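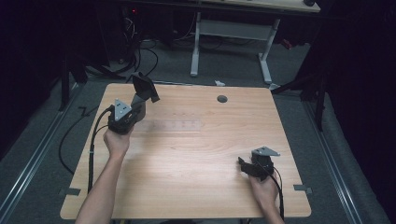

Nadow is my serial novel, and this is the readme for the folder you just downloaded, so hi, and thank you for unzipping it! It's a fantasy in 30 chapters about a river town called Milell and the family that runs the ferry there. I wrote the first half longhand and the rest in plain text files, mostly sitting at a pale wood table a lot like the one up top, with a mug parked where it shouldn't be. Everything you need to read it is in the folder, and if you only want the story you can go straight to chapter 1 and skip all my chatter.

What's in the folder

chapters/ has the novel, one text file per chapter, numbered so they sort properly (01, 02 and so on, after I learned the hard way what happens to chapter 10 otherwise).

extras/ has the short pieces that go with it. There are 15 of them. Some are scenes I cut and still love, a couple are recipes from the ferry kitchen, and one is a very long letter from Aunt Zustumness that gives away the end of chapter 22. Save that one, please.

names.txt is a list of who's who, with how I say the names in my head. You can say them however you like.

changes.txt is where I note what I fixed and when.

How to read it

Any text editor will do. If you use an e-reader, the whole thing is also in there as nadow-all.epub, which Iman Hegazy put together for me (she did the line edits too, and talked me out of a prologue). The epub has a proper table of contents. The text files don't have page breaks, so on a phone they can be a bit of a scroll, sorry.

Chapters run short. The longest is chapter 17 at 2496 words, and I tried to split it twice, but the flood and the wedding really do have to happen on the same night.

What you can do with it

Read it, print it, send it to your sister. Book clubs are welcome to it. I only ask that you don't sell it or put your own name on it. If you want to record it aloud or translate it, write to me first and I'll very likely say yes. Fan stories are fine by me, and I'd love a link!

Known problems

Captain Maddocks has brown eyes in chapter 3 and gray ones in chapter 9. I know. Three readers wrote in and I still can't decide.

The moon is full for far too long in the middle section.

The curly quotes came out as junk in chapters 11 and 12 on some older machines. The epub is fine.

The map in my notebook doesn't match the walk in chapter 6, so I left the map out for now. It should go in with the January update, along with typo fixes.

Paper copies

I had 50 printed for the library sale and there are a few left in a box. Postage only, just send me a note through the contact form.

Last updated Dec 31, 2018. Book two is started, it has a first chapter and a goat, and that's all I'm saying.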